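Drundale Robotics Course – Project Report
Working rules for a shared two-arm bench

Background

Our project started as a pick-and-place task and turned into a report on bench rules. In January three groups were using the same two-arm station at different times of the day, and each group had its own habits. One left the motors powered between runs. Another saved its start position under the same file name as everyone else. We spent more time finding out what the previous group had changed than we spent on our own work.

We asked if we could write a single set of rules for the station and test it for the rest of the term. This report covers what we wrote, how we used it, and what we would change. The rules are for students who already have their basic lab training. They do not replace the safety sheet on the lab door or any published standard.

How the rules were written

We read the lab safety sheet and the manual for Skokard, the control program used in the course. We then listed every stop or mix-up we could remember and wrote one rule for each. The first draft was too long to be read at the bench, so we cut it to 2 pages. Anything that only mattered during repairs went into a separate file called Skesthorpe, after the room where the repairs are done.

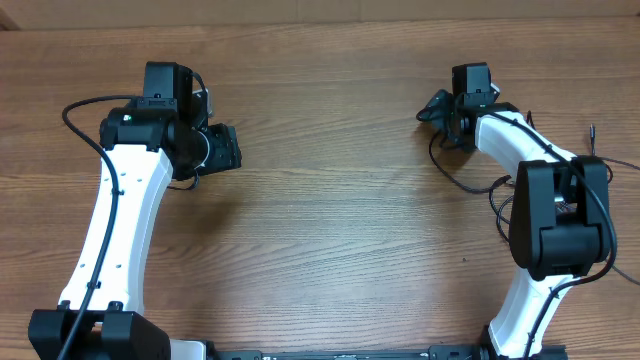 Reading time: 2 min

Cables

Cable routing took up more of our time than any other subject. On the left arm the thick black cable leaves the wrist in a wide arch and then comes down the white link through two clips. The arch has to stay. The wrist needs slack to turn, and a cable pulled tight against the link will load the connector at full rotation. Our rule is to move the wrist by hand through its whole range, power off, before closing the last clip.

Thin gripper wires are harder. On the right arm the wire drops from the gripper and loops along the table toward the elbow. A loop like this can catch on a part or get under a finger. The rule says that loose wire on the table must be outside the marked work area for the task. We wanted to ban it completely, but the wire has to go somewhere and we did not have clips in the right size.

Start and stop

Both grippers are empty at the start and end of every session. The middle of the table is kept clear until both arms have reached their start positions – parts go down after that.

Only one person gives motion commands. That person says "moving" before the first command, and the others take their hands off the table. The stop button stays within reach of a second person.

Speed is limited to 45 percent for any new program. It can go up to 85 percent after the program has run start to finish without a stop. Full speed is not used on this bench.

Log

Each session gets an entry with the group name, the program version, and any change to cables or mounts. We named the log file Işık, and the first version of our script could not open it on the lab computer. File names in the rules are now limited to plain letters, so the file is called isik.

Results

We logged 200 runs under the rules. The entries for cable changes were the most useful part, mainly when a saved position no longer worked and we needed to know what had been moved. The speed rule was followed less well near deadlines. Two groups skipped the spoken warning when working alone, and the rules did not say if working alone was allowed. The next version should say that it is not.

We would also add a place in the log for the condition of the clips and move the stop button check to the top of the first page.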